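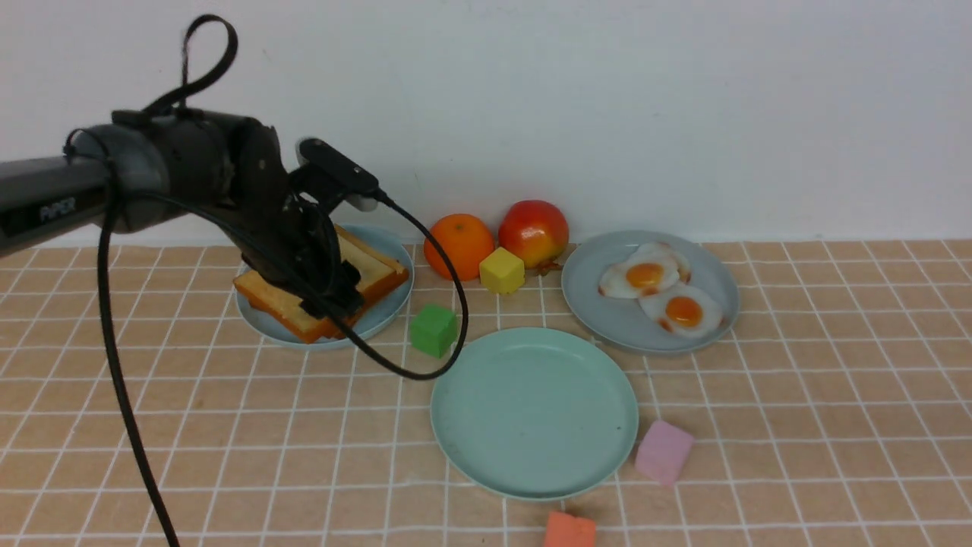

Seixas, August

5 min read

Writing this on the step outside the laundry place while the big wash finishes, so it'll be quick and it'll be messy. Battery on 2 bars. Several of you asked how the river walk is going and whether I'd do it in this direction again, so. River walk. Going well. Feet less well.

For anyone who missed the last post: I'm walking down the valley with Naledi Buthelezi (old flatmate, faster than me, carries less) and we're sleeping wherever has a bed. No tent this year. I said after the last one never again with the tent and I meant it. Mostly rooms above cafes, one farm, one very grand place with a lift that we got at a silly price on the night.

Started at Harura. Pretty station, nothing open. We'd planned to buy lunch stuff there and set off properly stocked and instead we set off with half a packet of ginger biscuits and a lemon. Why a lemon. Anyway. The path starts behind the church, past the allotments, and for the first hour it's lovely, flat, shady, river on your left the whole way. Then it goes up. The guidebook says "a short rise". It isn't short. Naledi stopped speaking to me for a good stretch of it and I don't blame her, I was the one who'd read the guidebook aloud on the train.

Views at the top though. You get the whole valley and the weir and the three bends after it, and there's a stone bench with a bit of shade if you're there before noon. We weren't there before noon.

First night, Stemine. Small, steep, friendly. One guesthouse, run by Albertina Figueiredo, who met us at the door with two glasses of cold water before we'd even said our names. Room at the back over the yard. Ask for the back! The front ones look out on the road and the lorries start early. Dinner was bean soup then fish then more soup, different soup, I never worked out the order of it. Cash only and the nearest machine is in the next town, so bring it with you. We scraped it together out of coat pockets, very embarassing, and she waved away the last bit.

She also told us to skip the marked route the next morning and take the lower track through the orchards. Good advice. Longer on paper but no climbing, and you come out right by the swimming place. Small gravel beach, a rope on a tree, cold enough to make you shout. I went in twice. Naledi sat with her feet in and ate my biscuits.

Some practical bits, as people always ask:

Bus. The 205 runs along the valley road and stops pretty much anywhere if you stick your arm out. We used it once, when my heel gave up, and I'm not ashamed of it. It doesn't go on public holidays, which we found out on a public holiday. Different bus, same road, goes at six in the morning from the bridge. I've not seen it myself.

Water. There are taps in most of the villages but not between Stemine and the ferry. Fill up. Fill everything.

Shoes. I wore the old ones. Wish I'd worn the new ones. Last year I wrote the exact oposite, so make of that what you will.

Map. The free one from the tourist office is fine and it's easier to read than my phone in the sun. The path numbers on it don't match the signs after the second dam. Follow the yellow paint.

The ferry deserves its own post and won't get one. Tiny thing, room for a car and a few walkers, and it goes when the man feels there are enough people. We waited, had a coffee, waited, had another coffee. A couple from up north were doing the route with a dog in a rucksack. Lovely dog. Lovely afternoon in the end, and the crossing takes less time than tying your laces.

Then Wendura, which I wanted to like more than I did. It's the one in all the brochures. Narrow streets, flowers, yes, all true, and by eleven in the morning you can't move for people buying fridge magnets. Stay over if you can because the evening is a different town entirely. Everyone goes home on the coaches and the old men come out with their chairs. We had grilled sardines on the wall by the water and watched the swifts. Castle's worth the climb too, the information board says it's 2,000 steps' worth of walls if you do the full circuit, we did half and went for ice cream. Pistachio. Get the pistachio.

Beds there are dear. Book that one ahead even if you wing all the others. We paid 100 for a room where you had to shut the door to open the wardrobe. Clean, mind. Good shower.

And now Seixas, two nights, proper rest. I like it a lot here. Wide river, little boats, a bakery that does a custard thing still warm at four in the afternoon, a bench I've already decided is mine. Not much to do and I'm doing it. Naledi has gone off to look at a chapel up the hill and will come back and tell me I should've come. She'll be right, she usually is.

Would I go this way round again? Yes. Upstream people kept telling us downstream was cheating and they all looked terrible, red in the face, sun in their eyes all day. Downstream you get the hard climb over at the start and the sea breeze towards the end, plus the bus home goes from this end.

What I'd change: an extra night in Stemine, one less in Wendura. Leave earlier. Buy lunch BEFORE Harura. Fewer socks, better socks.

Next stretch is the last one, down to the estuary, and I'm told it's all boardwalk and herons. Will report back if there's signal. If anyone's done it and knows where to eat at the far end please shout in the comments, the guidebook has one cafe and I don't trust the guidebook.

Machine's beeping. Someone's waiting for it. Got to go x

Get new posts by email. Pop your address in the box and I'll send you one whenever I get round to writing it. Unsubscribe any time.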